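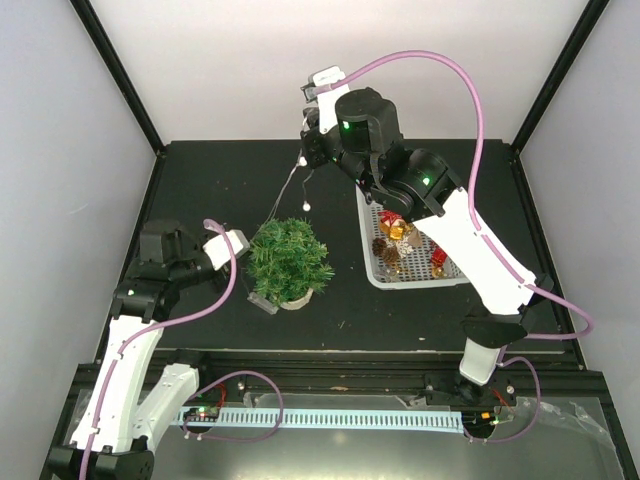

A basket and two robot arms at a black tabletop.

Istden Basket School > The school > About us

Istden Basket School teaches willow basketry, chair caning and rush seating to adults. We run day classes, evening classes and a two-year part-time course from our building in Brirnlow, beside the old goods yard. The school is independent and is paid for by course fees and the sale of willow.

The school was started by Yung-ching Lu, who had trained as a chair caner and was taking in repair work from antique dealers. She began with one evening class in a rented room above a shop on Chow Lane. Students asked for a second term, then for a daytime group, and the classes moved to Brirnlow when the room became too small to store the soaking troughs. She is still head of the school and teaches the second year of the long course.

Courses

Beginners usually start with a one-day class and make a round basket on a stick-up base. No experience is needed and all materials and tools are included. The evening classes run for ten weeks and suit people who have made a basket or two and want to work on their borders and handles. The two-year course covers round, oval and square work, frame baskets, and lids. Students also keep a notebook of samples, which is looked at each term.

Chair caning and rush seating are taught separately. Please bring your own chair, stripped of its old seat, and check it for woodworm first. We can't have infested furniture in the building.

In the last school year 537 people took a class with us, and 162 of them came to chairs.

Our willow

Most of the willow we use is grown on our own plot at Bustent, a short drive from the school. There are 3000 stools planted in four varieties. We cut from December, once the leaves are off, and sort the rods by length in the barn. Brown willow is dried with the bark on. A smaller amount is stood in water until spring and stripped for white. Buff willow is bought in, as we don't have a boiler.

Bundles are sold from the school office during term. We don't post willow longer than four feet.

The workshop

The main room is on the ground floor with level access from the yard. Students work seated on low benches with a lap board, though tables are available for anyone who finds this uncomfortable. Tell us when you book if you need one. There is a kitchen with a kettle and a fridge, and parking in the yard for six cars.

Repairs

We take in a limited number of baskets and cane seats for repair. Bring the piece to the office for a price. The waiting list is usually long before Christmas.

Page last updated 2023-08-27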